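Search FAQs Enter a keyword Go

Flerton Business School: visiting faculty FAQ

Who can apply?
Anyone with senior experience in retail, hospitality or marketing. A doctorate is not required.

How much teaching is involved?
One module of 60 hours, usually starting in October. Marking is extra.

Can I keep my main job?
Yes. Ashwin Lobo teaches pricing here and still runs customer operations at Hellard.

What should my profile include?
Current post, past employers and teaching areas, in no more than 800 characters. Write it in the third person.

When will I be paid?
At the end of each month, once your hours are approved.

Last updated: October

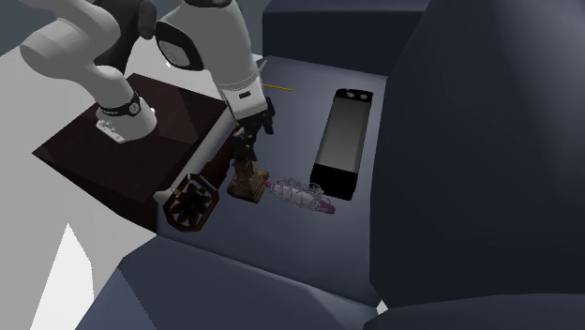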